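September, camp notes, Anivholm

Generator ran until 5:40 a.m., then cut out. Fuel filter again. Jad Sleiman swapped it and drained the bowl – dark sediment, a teaspoon of it. Second filter this month.

Transfer from the airstrip was late. Indumar put the guests on the afternoon flight and told us after it had left. Rasha drove out in the short-wheelbase and came back by the river track, 80 minutes with the detour. The Cloutier crossing is still too deep for the trailer.

Two elephant bulls at the lower pan at dusk. No sign of the leopard Encarnación logged at the Dascombe turnoff. Trail camera 5 has a flat battery and a full card.

Water: tank at 100 percent, pressure low at the far tents. Suspect the float valve.

Packets and trays, window counter. 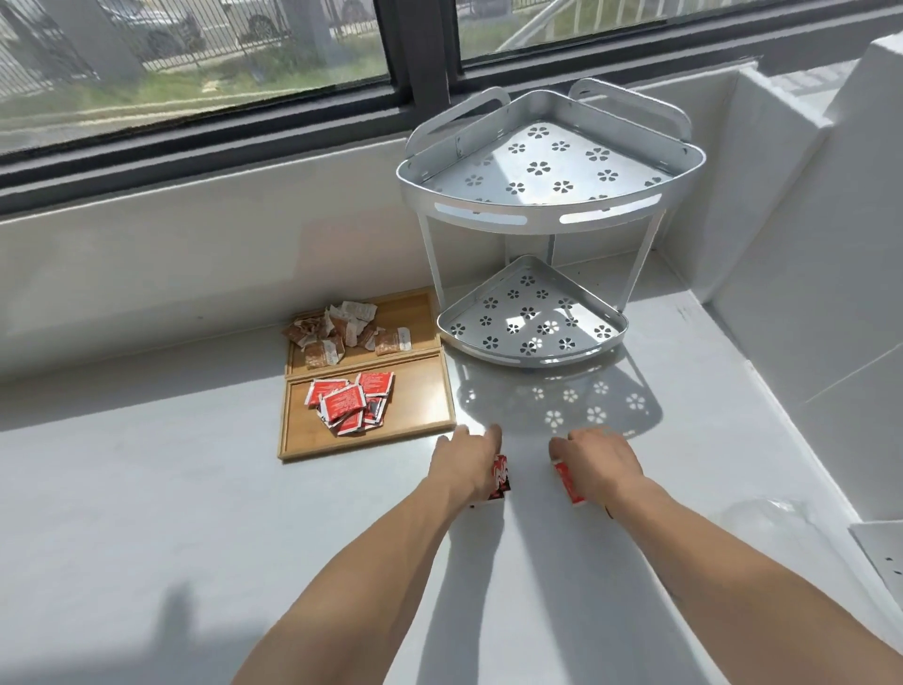
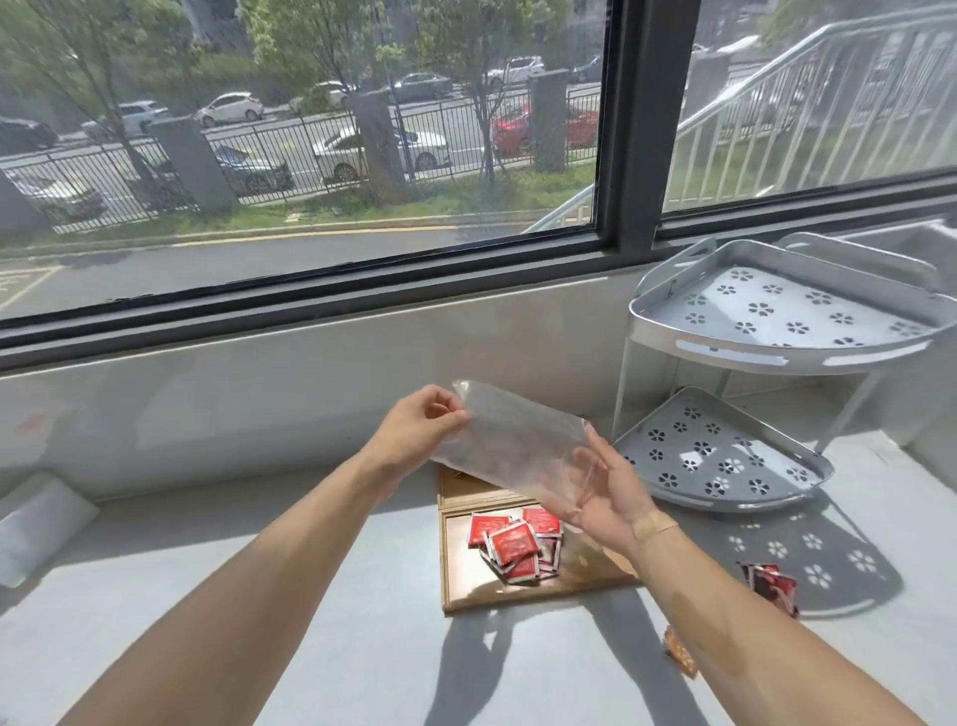
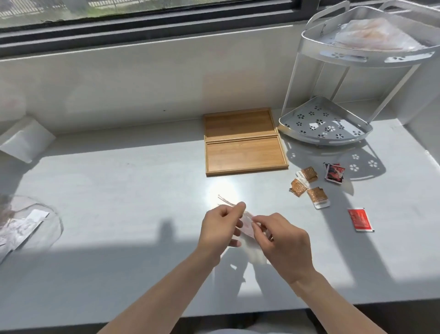
Tomorrow

Float valve. Battery for camera 5. Ask Imad for the revised flight list – in writing this time.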